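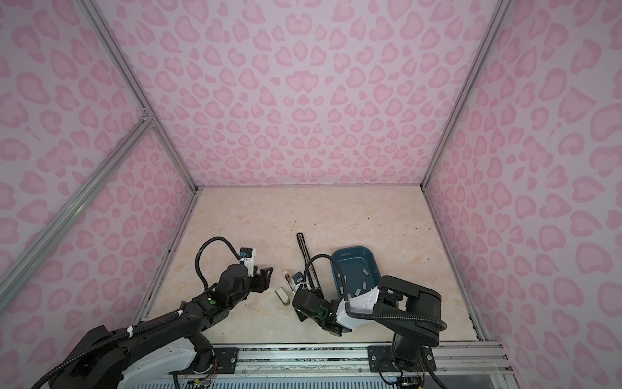 À quoi sert d'enregistrer des démonstrations par télé-opération pour apprendre une tâche à un robot à deux bras ?
Elles fournissent au modèle des couples image-mouvement : ce que voient les caméras à chaque instant, et la commande envoyée aux deux bras par la personne qui les pilote. L'entraînement consiste ensuite à reproduire ces commandes à partir des images seules.

Démonstrations irrégulières à deux bras : tout jeter ou trier ?

Posté par Ustus, Aug 28, 2026

Bonjour,

Je monte une tâche à deux bras sur une cellule fermée : un bac avec de petites pièces rectangulaires blanches, un outil noir allongé posé au sol à côté, et les deux bras qui doivent se partager le travail. Je pilote tout à distance, un bras maître dans chaque main. J'ai 200 démonstrations enregistrées et une première politique entraînée dessus.

Résultat : le bras droit va bien vers l'outil, mais il hésite juste avant de fermer la pince. Parfois il s'arrête complètement et les deux bras restent immobiles jusqu'à ce que je coupe. En relisant mes enregistrements, je vois que je fais moi-même une pause à cet endroit, le temps de vérifier l'alignement sur l'écran. Je change aussi de façon de faire d'une séance à l'autre : au début je prenais l'outil par le bas, ensuite plutôt vers le milieu.

Est-ce que je dois tout recommencer, ou est-ce qu'on peut récupérer une partie des données ? Et combien de démonstrations faut-il viser pour ce genre de tâche ?

Merci d'avance.

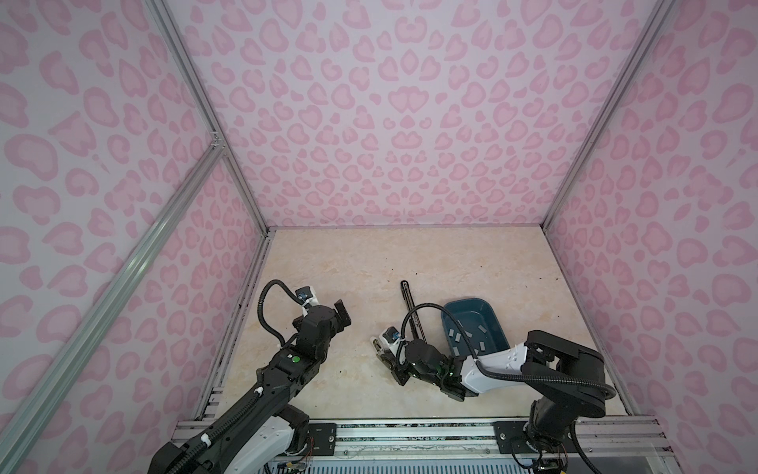 Entraide Nurnen – Équipe Manipulation et télé-opération

Jabłońska

Ne jette pas tout. Le problème que tu décris est classique : le modèle a appris ta pause. Pendant l'hésitation, les images ne changent presque pas et la commande est « ne bouge pas ». Une fois qu'il est dans cet état, il n'a aucune raison d'en sortir.

Je procéderais dans cet ordre :

Coupe les temps morts. Repère les passages où aucun des bras ni aucune des pinces ne bouge et supprime-les. Garde quand même quelques images autour de chaque fermeture de pince, parce que la fermeture elle-même est courte et qu'on la coupe facilement par erreur.

Choisis une seule prise. Tu as deux stratégies mélangées, et avec un modèle simple tu risques d'obtenir une moyenne des deux, donc une pince qui se ferme à côté. Trie par type de prise, garde le groupe le plus propre et mets l'autre de côté.

Réenregistre 50 démonstrations avec la prise retenue, sans t'arrêter avant le contact. Si tu n'es pas sûr de l'alignement, ralentis mais continue d'avancer. Une approche lente s'apprend bien, un arrêt s'apprend mal.

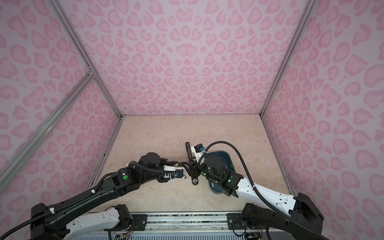 Pense aussi au bras qui n'a rien à faire. Chez nous, le bras gauche dérivait de quelques millimètres pendant que le droit travaillait, simplement parce que l'opérateur relâchait la main. Le modèle a repris cette dérive, en plus ample. On a fixé une position d'attente et on y revient à chaque fois.

Dernière chose : varie la position de départ du bac et de l'outil, mais pas ta méthode. C'est la situation qui doit changer d'un essai à l'autre.

Pour le nombre, ça dépend de la précision demandée. Sur une tâche comparable, on a eu quelque chose d'utilisable avec 355 démonstrations triées. Avant cela on en avait 1,712 non triées et le résultat était moins bon.

Tradeck

Pareil que le message précédent pour les pauses. J'ajoute un point sur les caméras. Si tu regardes la cellule directement pendant que tu pilotes, tu utilises des informations que le robot n'a pas. Fais quelques essais en ne regardant que les flux enregistrés. Si tu n'y arrives pas, le modèle aura du mal aussi.

La vue de la caméra de poignet est celle qui compte le plus au moment de la prise.

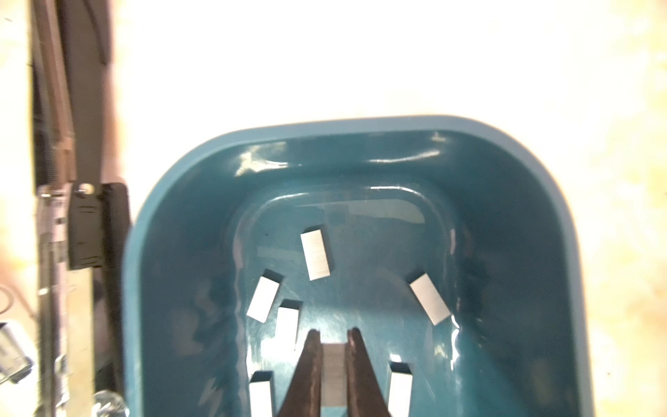 Vue du poignet : une pièce entre les doigts de la pince, au-dessus du bac.

Vérifie l'exposition. Sur un bac brillant, les reflets et les pièces blanches finissent par se confondre si le réglage est automatique. Je bloque l'exposition et la balance des blancs avant la première démonstration et je n'y touche plus jusqu'à la fin de la série.

Contrôle aussi la synchronisation entre les caméras et les positions des moteurs. Un décalage, même petit, donne une pince qui se ferme trop tôt ou trop tard, et on accuse le modèle pour rien.

Ustus

Merci à vous deux. J'ai coupé les temps morts sur les séances avec la prise par le milieu et relancé un entraînement. Je referai une série en octobre avec l'exposition bloquée, en ne regardant que l'écran.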